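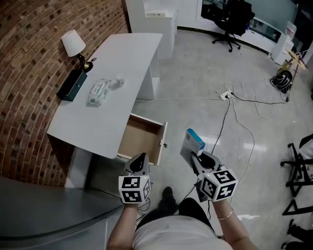 Desk tidy, drawer open, small box in the right gripper.

boychuk_fan870
So can a machine do this yet? Put the box in the drawer, shut the drawer, move on to the wet wipes. My nephew is 3 and can do the first part.

Priya Quintanilla
Drawers are fine. We had a Kovstead arm at work that shut drawers all August. It also shut them on things.

pustley
Disagree that drawers are fine. A drawer in a demo is fine. Mine sticks and needs a hip.

boychuk_fan870
No robot I can afford has a hip.

Priya Quintanilla
Give it 2 years.

pustley
You said that when the Flukico came out. It folded one towel in 10 minutes and I still had to put it away.

Priya Quintanilla
It was a well folded towel.

gluegun_mel
I'd worry more about the cables on that floor. My vacuum ate a phone charger last night and it's supposed to be the smart one.

pustley
Same. Mine prefers shoelaces.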